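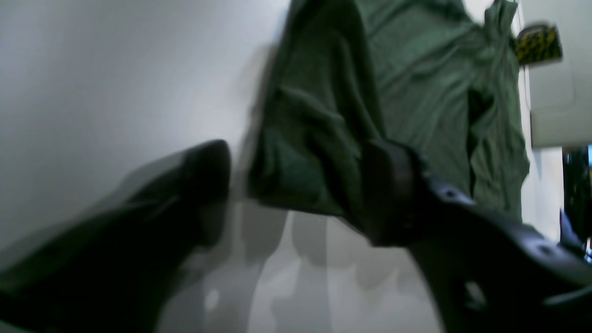 Defne Çınar asks whether visitors at the Gekeck open day will see cloth handled live or only on video.

Live. The garment station runs from 10 a.m. in the Jabłońska hall, with short breaks between runs. Each demonstration takes 19 minutes including questions.

Why clothing?
A shirt has no fixed shape. Every grasp changes the position of the rest of the fabric, so a stored path is of little use. Rigid parts are covered separately at the Gekosach bench.

Does the robot use one arm or two?
Two. Either arm can hold the cloth while the other stays open and waits for its turn.
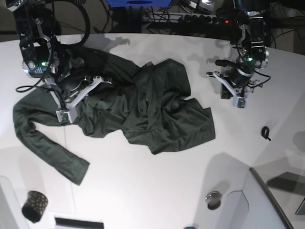 Two-arm station: right gripper on a green long-sleeved shirt, left gripper open.

Are failed grasps part of the demonstration?
Yes. A missed grasp is left to run and the operator does not step in unless the arms come too close to each other. Expect some 3 retries in a session – more with thin fabric.

Can I bring my own garment?
One per visitor, clean, without metal trim or drawstrings. Hand it in at the Asunetti desk before noon. There are 21 slots.

How large are the groups?
The hall holds 40. Groups are admitted in order of arrival and stand behind the floor line while the arms are powered.

May I take photos?
Yes, without flash. Flash affects the cameras.

Is the software available?
Not at present. A written summary of the grasp planner will be posted in August.

Who do I contact about a school visit?
Eylül Karakaya, through the contact form. State the number of students and their grade level.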